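Chapter 8
Knits, Denim and the Weekly Pile
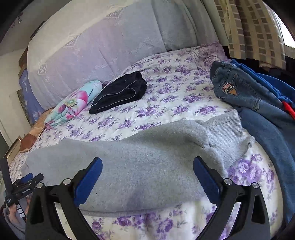 Figure 8.1 A grey sweatshirt and folded blue jeans on a rose-print bedspread.

Pick up a sweatshirt in one hand and a pair of jeans in the other. You can feel this whole chapter right there! One gives when you tug it, the other hardly moves. One has a ribbed cuff that springs back when you let go (or should, if it has been treated well), and the other has heavy seams you can find with your eyes closed. They come out of the same basket and often end up on the same bed, and yet they like to be folded in quite different ways.

In Chapter 7 we sorted clothes by color and by how dirty they were. Now we sort by how the cloth is made. A knit is built from loops, a woven cloth from threads that cross over and under each other. Denim is a woven cloth, and its crossing threads make the fine slanted lines you will see if you hold a leg up to a window. Try it before you read any further. It's a lovely thing to notice on clothes you have worn a hundred times.

The bed is the work surface we use in this chapter, as most people do at home. It is wide and soft, and a full sweatshirt can lie open on it with both sleeves out. A table gives crisper creases, and students in the Clenddale sewing rooms usually prefer one, but a bed lets you make piles and change your mind about them.

Fleecy sweatshirts are bulky, so fold them loosely and few times. Look them over first, front and back, under a good light. Faint marks show up much better on a flat garment than on a bunched one, and a loose thread near a cuff is easy to snip now and easy to forget later. Never pull it.

Jeans are a pleasure to fold. Lay one leg on the other, smooth the seams, then fold in half and in half again. They stack well at the bottom of a pile, where their weight does no harm to anything softer.

Before you start
You will need one knit top, one pair of jeans, a ruler and a clear bed or table. Measure the folded height of each garment and write it down. You will use both numbers in Section 8.2, when we plan the Hudley drawer, which is 200 mm deep.

Words to learn
knit, woven, ribbing, fleece, twill, seam, crease

8.1 Loops and Crossings
Find the cuff of your knit top and stretch it gently between two fingers.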